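Lernt der Gegner im Spiel wirklich dazu?

Auf der Packung von manchen Computerspielen steht: »Mit Gegnern, die von dir lernen!« Das klingt toll und auch ein bisschen unheimlich. Aber stimmt es? Wir schauen genauer hin und glauben erst mal gar nichts.

Was ist überhaupt ein Gegner im Spiel?

Stell dir ein Spiel vor, in dem du durch eine Burg schleichst. Wir nennen es Trarkbridge. Vor dem Tor steht ein Wächter. Kommst du ihm zu nahe, ruft er »Halt!« und rennt los. Versteckst du dich lange genug, geht er zurück auf seinen Platz.

Hat der Wächter nachgedacht? Nein. Jemand hat ihm Regeln aufgeschrieben. Eine davon heißt: Wenn der Spieler näher als 37 Schritte ist, dann lauf hinterher. Solche Wenn-dann-Regeln stecken in sehr vielen Spielen. Ein Wächter kann 100 davon haben und wirkt dann ziemlich schlau. Gelernt hat er trotzdem nichts. Morgen macht er genau dasselbe wie heute.

Und wann lernt ein Programm?

Es gibt Programme, die ihr Verhalten wirklich ändern. Sie probieren etwas aus, oft ganz zufällig. Klappt es, bekommen sie einen Punkt. Geht es schief, verlieren sie einen. Danach versuchen sie es wieder, und was Punkte gebracht hat, machen sie öfter. Fachleute sagen dazu »bestärkendes Lernen«.

Das dauert. Nach 900 Versuchen läuft so eine Figur vielleicht immer noch gegen die Wand. Du hättest nach dem zweiten Mal gemerkt, dass die Wand hart ist! Der Computer hat nur einen Vorteil: Er wird nicht müde, und er kann sehr schnell üben.

Übrigens sind Punkte tückisch. Gibt man einer Rennfigur für jede eingesammelte Münze einen Punkt, fährt sie womöglich ewig im Kreis um dieselbe Münze, die immer wieder auftaucht. Das Ziel ist ihr egal. Ist das nun klug oder dumm? Die Figur wollte nie ein Rennen gewinnen. Sie will überhaupt nichts. Sie rechnet.

Warum steht dann »lernt von dir« auf der Packung?

Weil es sich gut verkauft. Viele Gegner hören auf zu lernen, bevor das Spiel in den Laden kommt, falls sie es je getan haben. Ein Gegner, der immer besser wird, wäre auch kein großer Spaß. Irgendwann würdest du nur noch verlieren.
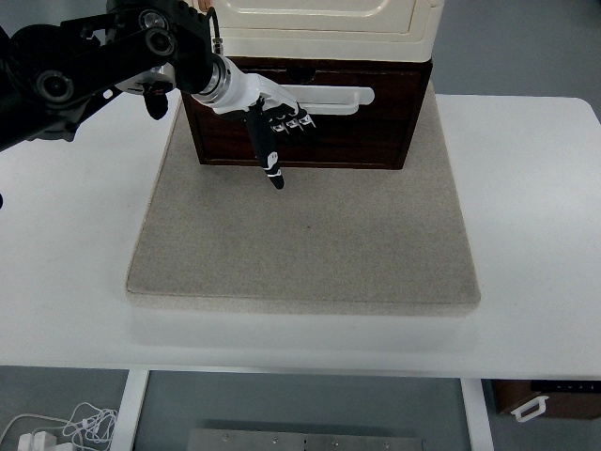 So prüfst du es selbst

Such dir eine Stelle im Spiel, die du oft wiederholen kannst. Mach zehnmal genau das Gleiche, zum Beispiel immer von links anschleichen. Schreib auf, was der Gegner tut. Dreht er sich jedes Mal gleich um? Dann folgt er wohl festen Regeln. Macht er mal dies und mal das, kann es auch bloß Zufall sein — im Programm wird dann sozusagen gewürfelt. Erst wenn er nach und nach besser auf deinen Trick reagiert, darfst du an Lernen denken. Und selbst dann könnte es eine Regel sein: »Nach fünf Angriffen von links schau nach links.«

Ganz sicher weißt du es also nicht. Dafür müsstest du in das Programm hineinsehen können.

Text: Surachet Onsri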